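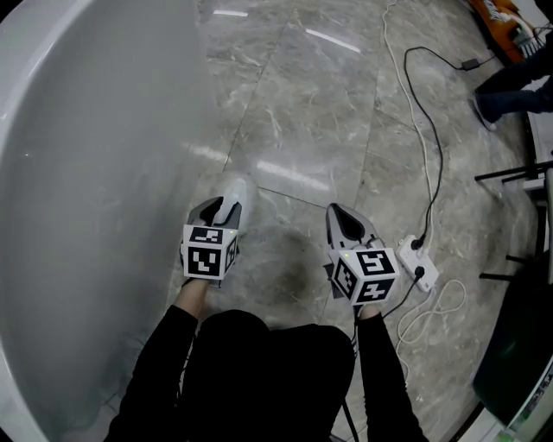
Stelwood hand kit, what we liked and what we'd change
Notes for Imogen, April 21, 2018

Start with the handles. Ask who in the room has tried to teach a robot arm with a joystick, wait for the groans, then say: with this kit you just pick up two grippers and do the job yourself! Your hands move, the software records the path, and the arm gets to copy it later.

Marker cubes next. Markers on several faces, so when you twist your wrist there's usually another one facing the camera. (Dennis will ask about glare from shiny floors. Fair question, we haven't tested it properly, say so.)

Fingers. I love these. Soft enough to be kind to fruit, and Tùng got the hang of them in 5 minutes. Slow down here, people will want to hear about the squeeze.

Grumbles, keep it short:
- cables. Plan where they run before you start, and bring a power strip
- tired forearms, we swapped people every 100 recordings
- the manual skips calibration and you need it. Trudy wrote us a two-page version, offer to share

Price: don't quote one, the August list is still coming.

PAUSE FOR QUESTIONS

If there's time, compare with the Brovberg kit. Lighter, but only one hand, and folding a towel with one hand is no fun at all. Joanne has the loan form for anyone who wants to try ours.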